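Notebook, Monday, open day at Stoltenport

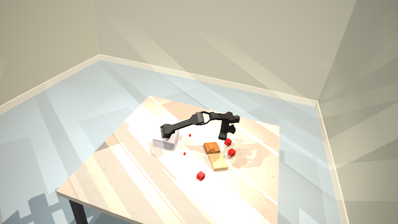
Sim view, dark arm over the table with the red cubes, orange box and yellow block.

Writing this up on the train home while I can still read my own handwriting. Went down to the Stoltenport open day mostly for the Drarnen demo, and stayed for nearly all of it (missed the last talk, sorry, the train wins). Parking was a nightmare for everyone who drove, so I felt very smug.

First up was the sim session, in the small room off the foyer. They were running Prorkach on a big screen at the front and let people call out what they wanted to see. The basic job is cube sorting: three red cubes on a tabletop, an arm that has to get to them without clobbering the other blocks. I like that they didn't tidy the layout up. Two of the cubes sit in close with the orange box and the yellow block, and the third is out on its own nearer the front, so you get an easy reach and a couple of fiddly ones in the same setup. We've been starting ours with everything nicely spaced and I think we've been kidding ourselves a bit.

The lighting was what got me, though. They randomise it every episode, and hard! Big diagonal bands of glare right across the table and the floor, and streaks all over the walls too. The tabletop texture gets swapped as well; the one I noted had a mottled cream and peach look with a darker tan blotch off to the right of the yellow block. Somebody in the row behind me asked if the blotch was a bug and the presenter said no, they want the vision side to stop caring about it. Fair enough. Ours is a flat grey table under one lamp and it shows.

I did ask about the two tiny red specks on the table, one near the white block and one to the left of the orange box. Got a slightly vague answer, something about markers that get left on in the demo build. Need to follow up by email, as I'd want them gone before training on anything that looks for red.

Numbers I scribbled down: 1,000 episodes per batch, 864 counted as successes on the batch they talked through, 200 held back with lighting the model hadn't met. I didn't catch the score on the held-back lot. Either it wasn't on the slide or I was eating a biscuit at the time. Success for them means cube lifted and held for 3 seconds, a fair bit stricter than ours (we count it as soon as it leaves the table, which, yeah, we should talk about).

Then the Drarnen demo in the main hall. Packed! I was stuck behind a school group and saw most of it between elbows. Real arm, real cubes, policy straight out of the sim. It got the first cube on the second go and then sat there thinking for ages before anybody realised the e-stop had been bumped. They took it in good humour and got a big cheer when it came back up. The second run was much smoother. I'd love to know how they're handling grip force because the fingers close really gently and I couldn't see any squashing on the foam cubes.

Had a quick wander past the Hordiienko stand before lunch. Mostly cable management and mounting plates, not very glamorous, but their quick-release plate would save us the whole hex key performance every time we change grippers. Grabbed a price list, it's in the blue folder. Dearer than I'd hoped.

To do when I'm back in:
Add light direction and brightness to our randomiser, start mild.
Try a cluttered start layout with one cube by itself.
Change the success check to a timed hold and rerun the May batch, even if the result is ugly.
Email Stoltenport re the specks, and ask for the held-back score while I'm at it.
Find out who has the key to the plate cupboard.

Also I've come home with four free pens and a tote bag if anyone wants them.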